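Shower valves: what to settle before the wall is closed

Most of the calls we took at the Grunley counter in February were about shower valves, and most of those came from people whose tile was already up. A valve body sits inside the wall. Once the tile is on, changing it means cutting, so it pays to go through the choices while the studs are still showing.

There are two main types. A pressure-balance valve reacts when the pressure on one side drops, such as when a toilet is flushed or the washing machine starts to fill. It keeps the mix of hot and cold steady, but it doesn't read the temperature of the water. A thermostatic valve does. You set the temperature on one handle and the flow on another, and the cartridge adjusts to hold the setting. Thermostatic valves cost more and the bodies are usually bigger.

For a single shower head in a hall bathroom, a pressure-balance valve is enough. If you plan to run a fixed head and a hand shower together, or a head and body sprays, look at thermostatic. Check the flow rating at the same time. A valve that feeds one head well can be a disappointment with three outlets open.

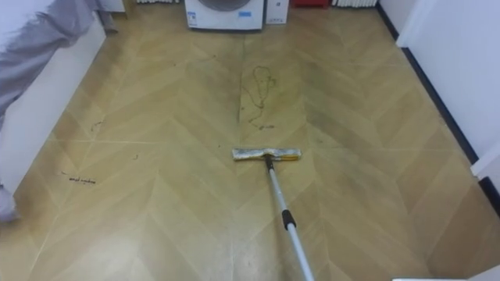

Depth is where most jobs go wrong. Every rough-in body comes with a plastic guard marked with a minimum and maximum line, and the finished face of the wall has to land between the two. The finished face means the tile, and that includes the backer board and the thinset behind it. Large stone tile can add more than people expect. Have a sample of the tile on site when the plumber sets the valve, and hold it up against the board before anything is soldered or crimped.

If the valve ends up too deep, an extension kit will often fix it. Iritari makes one for each of its current bodies, and we keep them in stock at the counter. If the valve is too shallow, the trim plate will stand off the wall and there is no neat repair. When in doubt, err toward the deep side.

We're also asked whether trim from one maker will fit a valve from another. Plan on no. Even within a single brand, older bodies may not take the new trim. Owners of the older Pacheco two-handle sets should bring in the cartridge, or a clear photo of it next to a ruler, and we'll try to match it. The part number is sometimes stamped on the stem, but it wears off.

A few words on stops. Some bodies have small shutoffs built in, one on the hot side and one on the cold, which you reach by taking off the trim plate. With these you can change a cartridge without shutting down the whole house. They add a little to the price of the body. We recommend them for upstairs bathrooms and for any building with shared supply lines — in a duplex or a condo, arranging a shutoff can take longer than the repair.

Before the board goes on, cap the outlets and put the lines under pressure. Leave them that way overnight and look at every joint in the morning with a flashlight. Take photos of the open wall with a tape measure showing the height of the valve and the distance to the nearest stud, and keep them with the house papers. The installation sheet should go in the same folder.

Set the temperature limit once the trim is on. Almost every cartridge has a stop ring that controls how far the handle turns toward hot. It comes from the factory at a middle setting that may not suit your water heater. Run the shower on full hot for a few minutes, check it with a thermometer, and move the ring a notch at a time. Check it again if you change the heater or its setting.

The Iritari pressure-balance body with built-in stops is now on the shelf at both Grunley and Brasgate. Ask for item 3489. It comes with the guard, the test cap and 4 mounting screws, and the trim is sold separately in chrome, brushed nickel and matte black. Unopened bodies can be returned within 90 days with the receipt. We can't take back cartridges once the bag has been opened.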